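4.3 Recording examples in the simulator

Complete section 4.2 (connecting the hand controller) before you start. You will need a Gredier project with at least one task defined and 2 GB of free disk space for each session.

Examples recorded in the simulator are stored in the same format as examples from a real arm, and the trainer reads both. Keep them in separate folders. The trainer assigns its weights by folder name, and a mixed folder will be treated as real.

Setting up the session

1. Open Gredier and choose Session, then New.
2. Pick the task from the list. If it isn't there, go back to section 3.6.
3. Type the operator's name in the Operator field. Use the same spelling every time.
4. Set Episodes to 300 for a first batch. You can add more later without starting a new session.
5. Set Image height to 480. Other heights will record, but the trainer will resize them and loading will be slower.
6. Turn on Randomize start. This moves the target object and the clutter to a new layout before each episode.
7. Choose Palm view as the main view. The overhead view can be saved as well, but it is optional.

Note: Palm view turns with the gripper. When the gripper tilts, the room tilts on the screen, and floors and counters may show up at odd angles. New operators should do a few practice runs with recording off until they are used to it.

Recording an episode

8. Press the left pedal. The status light on the toolbar turns green and the clock starts.
9. Open the fingers fully before you move toward the object. In palm view you should see clear space between the two fingers.
10. Bring the target into view and keep it there. With a bottle, look for the cap first, as it shows you which way the neck is pointing.
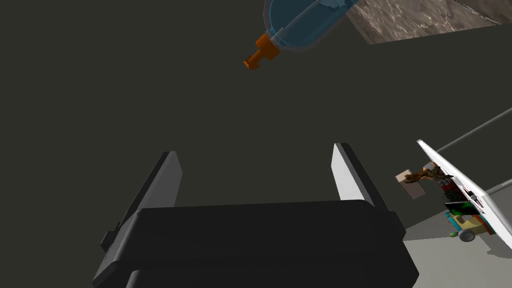
Marama Dunstan writes that she would put step 10 ahead of step 9. On the Baltov set her operators opened the fingers straight away and then hunted for the bottle, and the model learned to hunt too. She now asks them to find the bottle, stop moving, and only then press the pedal.

Her order is fine for tasks with one target. For tasks with two or more targets, stay with the order given above, or the search for the first object will be missing from the recording.

11. Line up the gap between the fingers with the part of the object you plan to hold. Turn the wrist before you close the distance.
12. Move in at a steady speed. Short pauses are fine. A pause longer than the limit set in Preferences will split the episode.
13. Close the fingers, lift, and hold still until you hear the tone.
14. Press the left pedal again to stop.

Caution: Do not press Reset during an episode. Reset clears the buffer and the episode is lost. Use the right pedal to mark it as failed instead.

Keeping and discarding

After each episode you are asked to choose Keep, Fail or Discard.

Keep - the object was lifted and held until the tone.
Fail - you made a real attempt and missed or dropped it. These are saved and used in training.
Discard - something went wrong that had nothing to do with the task, such as a stuck pedal or a phone call.

If you see error 419 when you save, the session folder is open in another program. Close that program and press Save again. The episode stays in memory until you do.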